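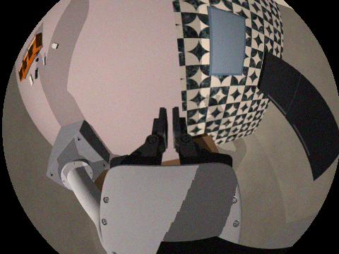

Wrist view from the simulator, both fingers up, pink wall and checkered tile behind.

Equipment Planning Meeting, Wukwood Lab
Minutes, June. Meeting opened 2:05 p.m., five minutes having been spent on the thermostat.

1. Minutes of the last meeting
Approved, with one correction: "gripper budget" should not have read "gripper buffet." The item under catering has been withdrawn.

2. Second arm
The group went over the quote from Savchuk for a second arm to match the one modeled in the simulator. The quote is good through the end of the month and covers the arm, mounting plate and cables. It does not cover the gripper, and the word "complete" appears in it twice. Purchasing will ask Savchuk what they take the word to mean.

A motion to get a second quote from Puvelar passed. Puvelar sent a brochure last time we asked for a price. We will ask for a price again.

3. Spare fingers
Tridetti sells replacement fingers at 92 dollars a pair, with no discount for quantity and a charge for shipping. The simulation side noted that their fingers never wear out and cost nothing. The hardware side asked that this be left out of the minutes. The chair ruled that it stays in.

Agreed to set aside up to 700 dollars for fingers and small parts through the end of the budget year. Anything left over stays on the parts line and does not drift to the coffee line, as happened before.

4. Wrist camera lens
Long discussion. The simulated wrist view uses a very wide round lens with black corners. It takes in the fingers, a good part of the room and the side of the arm, and it bends every straight line it meets. The real camera has a narrower lens and sees mostly fingers.

Two ways forward were put on the table:
Buy a wide lens for the real wrist and keep the simulator as it is.
Narrow the simulated view and redo the runs, 1000 of them at last report.

The people who would have to redo the runs favored buying the lens. Purchasing will get a price and check that the lens clears the finger mount when the hand is fully open. No vote until then.

5. Simulated rooms
A request was made for 1000 dollars to license more room models. Questions were raised about the taste of the current ones, in particular the pink wall next to dark green marble and cream tile with stars on it. The simulation side replied that variety is the point and that a robot has no opinion about tile. Request tabled until the arm is settled. A separate offer to pick out wallpaper was declined.

6. Floor space
If the second arm is bought, it needs a bench. The bench we have in mind is under the old printer. Facilities has an open ticket on the printer and has been thanked for opening it.

Action items
Purchasing: Savchuk wording, Puvelar price, wide lens price and clearance.
Hardware: list of small parts, with part numbers this time.
Simulation: one page on what changes if the lens view is narrowed. One page means one page.
Facilities: printer.

Meeting closed 3:20 p.m. Next meeting in July, same room, if the thermostat allows.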